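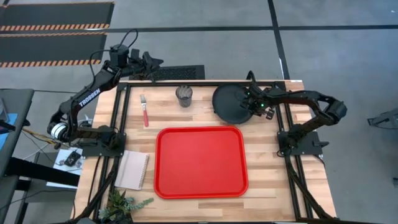
Published results in robot manipulation still lean too heavily on a single success rate. The Kartha table-clearing study, which our institute completed in May, reported its figures in a different form, and we believe other groups should consider doing the same. The task asks a two-armed cell to gather tableware onto a red serving tray while leaving unrelated objects, such as a spiral-bound notebook or a small potted plant, where they are. A plate, a cup and a fork call for quite different grasps, and an average taken across them hides most of what a reader needs to know.

The study drew on 3,837 demonstrations, of which 3,000 were used for training. Evaluation consisted of 324 trials over 27 starting layouts. Had we published only the overall rate, the Neltov policy and the older Prasent baseline would have looked nearly equal. Sorted by object and by layout, the results told a less comfortable story. Neltov was stronger on plates and cups but failed repeatedly on flat cutlery placed near the edge of the table, and those failures fell within a few layouts.

Some colleagues object that detailed tables invite selective reading. The concern is fair. A full table can at least be checked, however, and a lone percentage cannot. The added cost is also small, as most laboratories already record the outcome of each trial.

We therefore recommend that authors release results per object and per layout, together with the rule used to judge a trial complete. The Dernex evaluation sheet, which we have used since the study began, has room for all three.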